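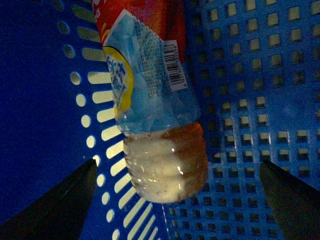
Llevo 4 meses defendiendo a Garnus, el brazo clasificador de la planta, y lo sigo haciendo, pero lo de agosto me dejó tocado. Apretó de más una botella medio llena, saltó el tapón ¡y el chorro fue directo a la electrónica de la muñeca! La parada de emergencia tardó 2 segundos en responder. En Deta, que nos lo instaló, dicen que de 100 agarres falla alguno y ya está. Pues no, oigan: un fallo de fuerza se puede limpiar con un trapo, pero una parada lenta con alguien al lado (y allí siempre hay alguien) me quita el sueño.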